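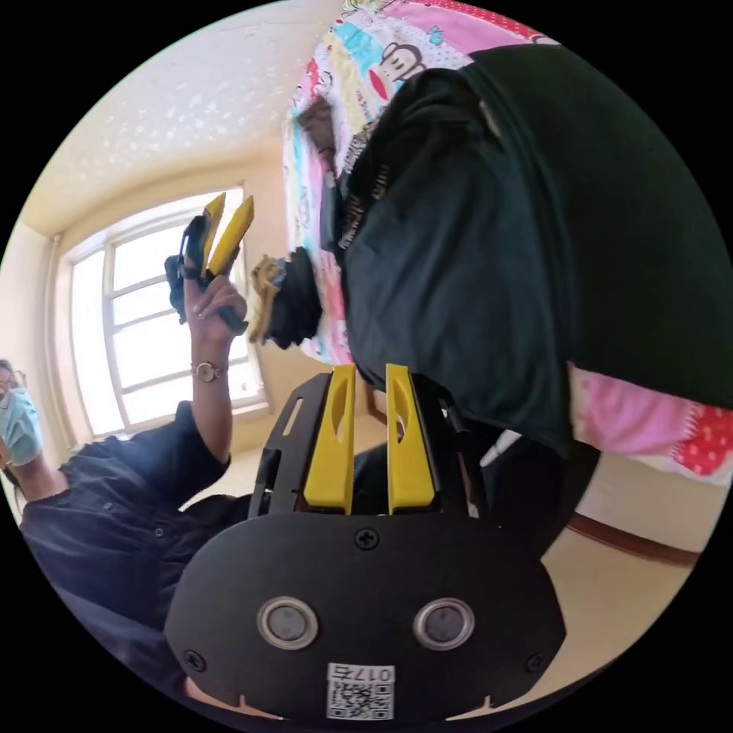
Photo 1.

Wondedow Tenants Assn, minutes, June
Started 7:20, late, door code problem again
Present: Hanna Mazurek (chair), Yuxi Tan (notes), people from Gaster and Sutherland buildings. Pradum building no show.

Last minutes: ok'd. One fix, the boiler is in Sutherland, not Gaster.

1. Laundry room
Two dryers out in Gaster. Landlord says parts on order, same as last month. Hanna to write again and ask for a date in writing. Long talk re people leaving loads in the machines. Agreed: after 20 minutes you can move it to the table. Sign to go up, Yuxi will do it. Bedding: big comforters keep killing the spin cycle, please use the laundromat for those.

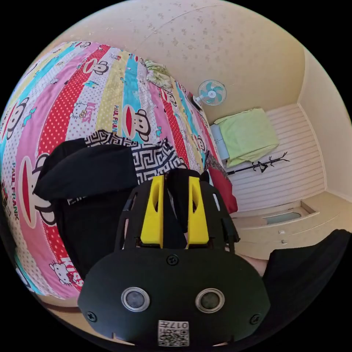

2. Money
$1714 in the account. Quote for courtyard lights is $2000, so short. Some want to wait til fall, some want to pass the hat now. Vote: wait. Hanna to get a second quote in the meantime.

3. Swap day
Clothes, linens, kids stuff, small kitchen things. Sutherland lobby, 4 tables. Clean items only, no mattresses, no TVs. Drop off the night before. Anything left goes to the thrift store, need somone with a car.

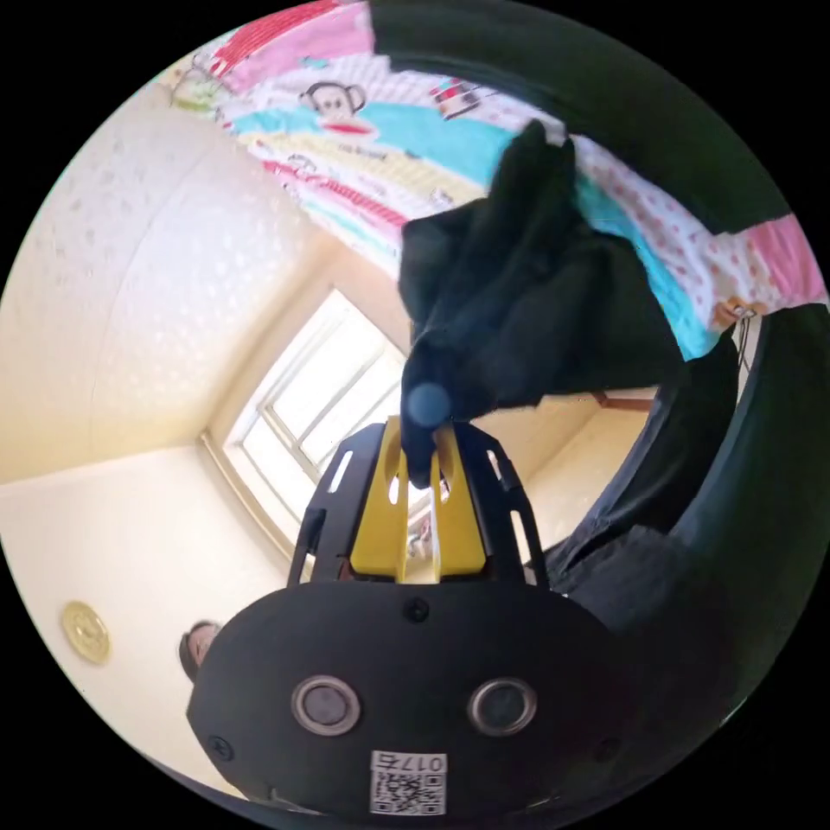 Question about single socks and odds and ends, answer is yes but bag them. Yuxi asked that sizes be marked on tape, last year took forever to sort. Agreed.

4. Other
Bike rack still loose. Recycling pickup moved to mornings, put bins out the night before. Pradum needs a new floor rep, Hanna will knock on doors.

Next meeting same room, 7 pm, bring own chair if you can.
Closed 8:35. YT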